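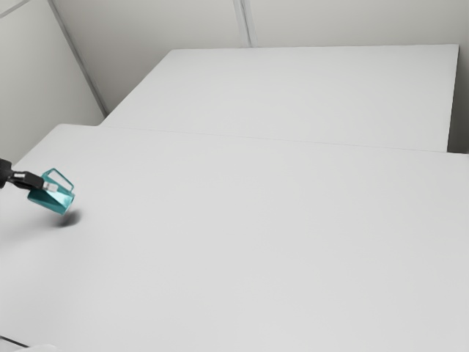
Mug, airborne. Pultmont open day, simulation room.

Went to the Pultmont open day on Tuesday, April 14, 2026. Robots on a big screen, coffee in paper cups. The robot gets a nicer mug than I did.

Müzeyyen Sezer ran the demo. She says the arm has practiced on 3,000 simulated mugs and never had to buy one. I have a cabinet at home that would like a word with her.

Kids got to pick the starting pose. They all picked mean ones – one boy wanted it upside down on the ceiling. Request denied.

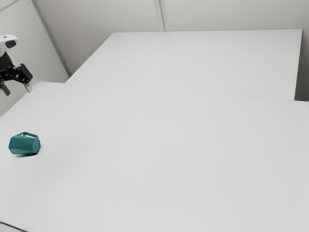 Junaid Abbasi replied: We went in March and my daughter asked why it doesn't just use the handle. Did you ever get an answer on that?

I asked! Müzeyyen said the handle is thin and the body is easier to pinch. Same policy as my uncle at weddings.

Next one's at Plascombe. I'm told there will be bowls.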